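3.2 Setting and water sources

The study was carried out in office buildings in Tuslow, all of them served by the same municipal supply. Staff in these buildings do not as a rule drink from the kitchen faucet. Each floor has instead one or more shared dispensers, placed in a kitchenette or at the end of a corridor, and most employees refill a personal cup or bottle there several times a day. Units of this type deliver heated and chilled water from separate taps and collect spills in a tray below (Figure 2). Maintenance is contracted to an outside firm, Flalline, under an agreement that covers filter replacement and internal flushing but leaves the cleaning of exterior surfaces to the tenant.

This division of duties matters for the present work. Earlier surveys of shared dispensers have sampled the water itself and paid less attention to the surfaces a user touches or that collect splashed water. We therefore treated the outlet, the lever and the drip tray as separate sampling sites and recorded the cleaning arrangements for each floor before any sample was taken.
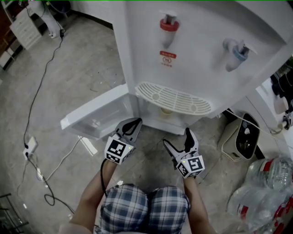
Figure 2. Floor-standing dispenser with hot tap (red collar), cold tap (light blue collar) and slotted drip tray.

3.3 Sampling procedure

Samples were collected on Monday mornings, before staff arrived, so that water had stood in the lines over the weekend. A first-draw sample of 700 mL was taken from the cold tap into a sterile bottle containing sodium thiosulfate. The tap was then run for 2 minutes and a second sample of the same volume was drawn. Hot taps were sampled after the flush only. The outlet was not wiped or disinfected beforehand, as the aim was to capture the water in the condition in which a user would receive it.

Surface samples were taken with pre-moistened swabs, using one swab per site. On trays with a removable grille, the swab was passed along the upper face of the ribs and then along the underside, and the two were pooled. Bottles and swabs were held in insulated boxes with ice packs and reached the laboratory on the day of collection.

3.4 Plate counts and data handling

Heterotrophic plate counts were made on R2A agar by the spread plate method, with incubation at 22 °C. Plates with confluent growth were diluted and repeated. Results are given as colony-forming units per milliliter for water and per swab for surfaces, and were log-transformed before analysis. Differences between first-draw and flushed samples were tested with a paired t-test; sites within a dispenser were compared with a mixed model in which building and floor were random effects.

Flow records were available for one building only, where Trodico meters had been fitted in an earlier energy audit. The 3237 dispensing events logged there in October were used to estimate the time between draws. Gaps longer than 9 hours were classed as overnight or weekend stagnation. Events in which the cold and hot taps were opened together could not be separated in the log and were assigned to the cold tap. The effect of this choice on the estimated gaps is examined in Section 4.3.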